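Subject: Re: [bindery] Stapler for the June booklets, and a word about the table

Hello everyone,

A few of you wrote to me after the last message, so I'm answering on the list and saving myself some typing (I have failed at that, as you will see - do get yourself a cup of tea). The earlier note is quoted here for those who missed it:

> Could somebody please tell us which stapler we're meant to use
> for the June booklets? The gray one jams on me at every second
> cover, and I'd hate to spoil any more of that nice Zuseo paper.
> Also, are we allowed to fold on the new table, or is it only for
> finished work?

Please use the black one. It's the glossy one with the big rounded top arm, and it lives on the light wood table now, so you won't have to go digging in the drawer for it.
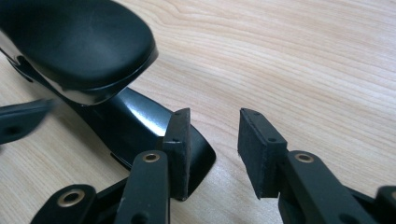 Grirkorstead Paper & Print Club - Bindery Table

I'm very fond of it, I must say. The wide arm lets you lean on it with the flat of your hand, and after a long evening of booklets my wrist is much happier than it used to be with the gray one. Our booklets are 8 sheets plus the cover, and it goes through those nicely if you press slowly and straight down. Two staples in the fold, please, and do check the inside before you put the booklet on the pile! If a leg hasn't closed, take it out with the little Hendriks remover and not with your thumbnail. I've done it with my thumbnail and I was sorry all week.

Now, the table. Yes, you may fold on it, and I hope you will, it's a lovely thing to work at. All I ask is that cutting stays on the green mats in the other room, and that glue pots sit on a saucer. I did wonder about covering the whole top with a cloth, but it seemed a shame to hide that wavy grain, and paper slides so well on the bare wood. When you finish for the evening, a dry cloth is plenty. Please don't use the lemon spray, it left a film on the old table and the Ridau covers picked it up.

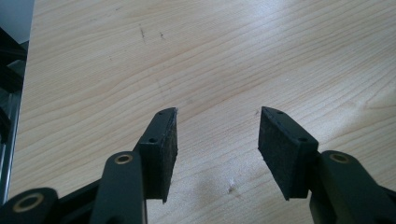 Hendrika wrote back that a dry cloth is fine for dust but does nothing for pencil, and that a soft white eraser, rubbed along the grain, takes the marks off without any fuss. She would also like the bone folders kept in the jar and not left lying about, as she has found them under the radiator more than once.

I'm all for the eraser, and I'll put a couple in the jar with the bone folders so the two matters are settled together. We still have four bundles of covers to fold before June, and six of you have offered to come in the evening at seven, so there should be room for everybody if we take turns at the stapler. If you have a cushion you like, bring it along - those stools are hard.

With warm wishes to you all, and thank you for the cake,

Your list keeper at the Bindery Table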